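Small appliances on the counter vs. in a cabinet?
Kitchens and Storage board

Our kitchen at Dollcombe has one good run of counter and I'm tired of giving it up. My rule since we moved in is that anything used daily stays out and everything else goes in the hall closet. My husband wants it all out. What do you do?
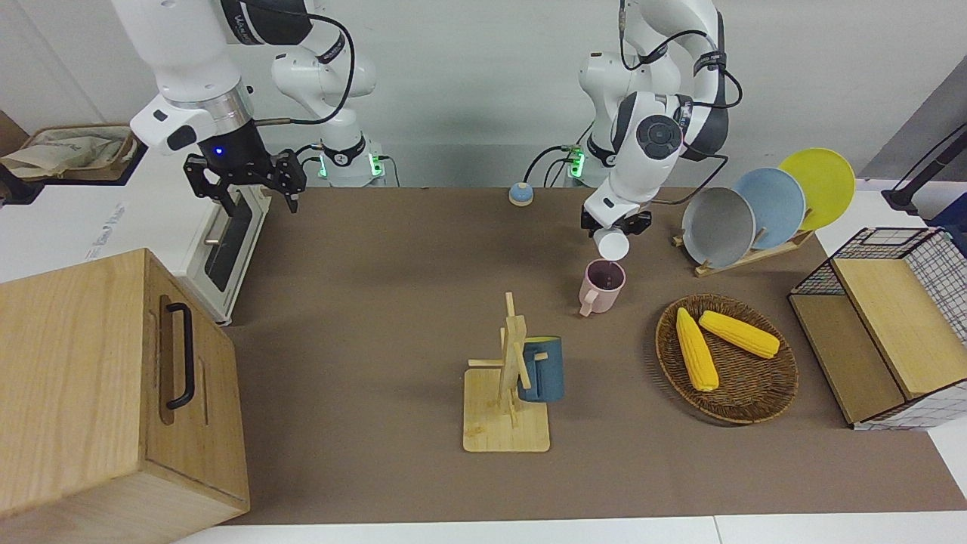 Posted by trovley_kit, Wednesday, August 16, 2023
136 posts

Should add that the closet is 12 steps from the stove, so it's not a hardship.

hallway_ned wrote:
Twelve steps is plenty to stop me from using something. I put our slow cooker in the basement and it stayed there until the next September. Leave it out.

rpesek wrote:
Disagree with Ned. If you don't miss it, you didn't need it on the counter. My uncle Matúš Pešek fitted kitchens and he told everyone to plan the outlets first 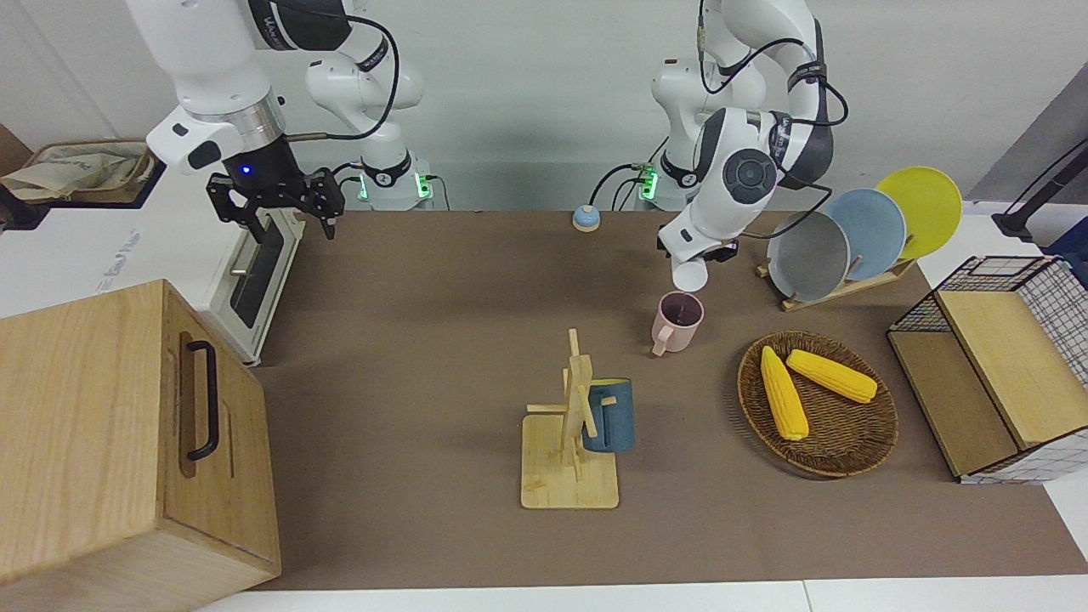

and then decide what lives near them. We have two outlets by the window, so two things stay out. The rest is on a pull-out shelf.

hallway_ned wrote:
Pull-out shelves cost money. I was quoted $129 for one, not installed.

trovley_kit wrote:
That's more than I want to spend. Has anyone tried a lidded box for the smaller stuff -- whisks, cords, the blender cup?

granny_oats wrote:
I use one. Mine is 10 inches deep and a hand mixer fits if you take the beaters off.

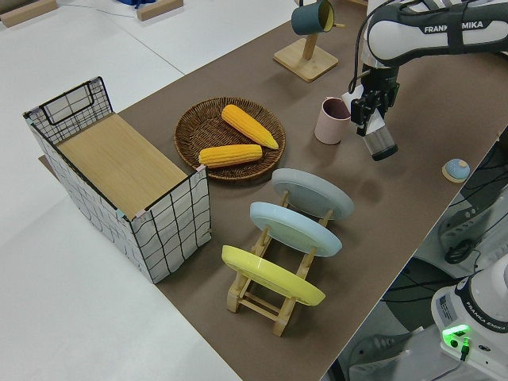 Only complaint is that things get set on the lid and then I have to move them to get in. Open baskets are better for anything you reach for while cooking.

rpesek wrote:
Baskets collect crumbs, though. I went back to drawers.

granny_oats wrote:
Shake them out over the sink. Takes a minute.
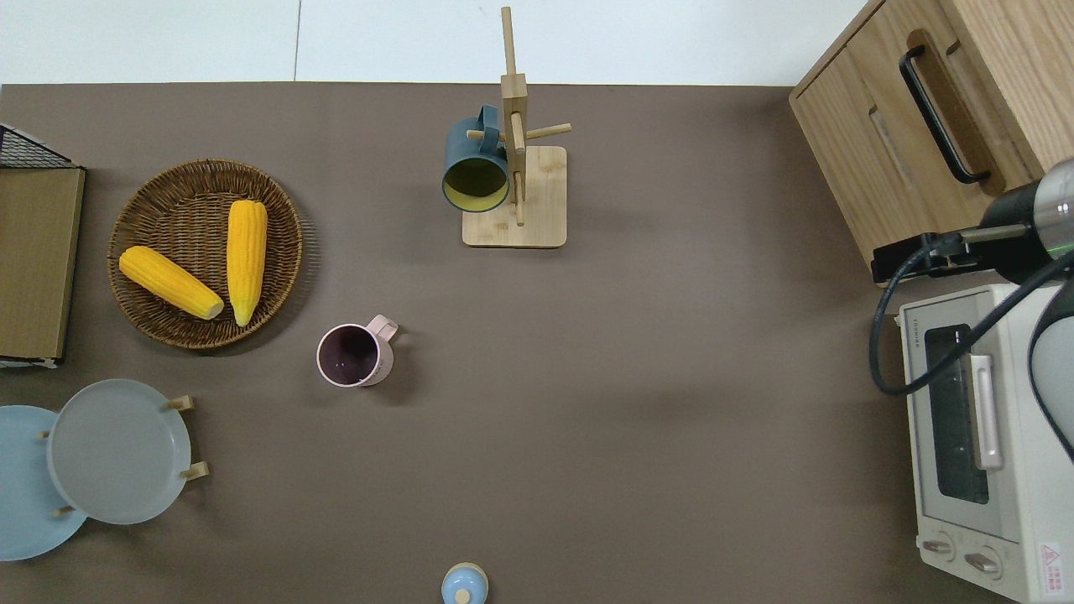 Corn in the round basket, plates in the rack

trovley_kit wrote:
OK, I'll try a box for the cords and leave the toaster where it is. He still wants the waffle iron out.

hallway_ned wrote:
He's right about the waffle iron.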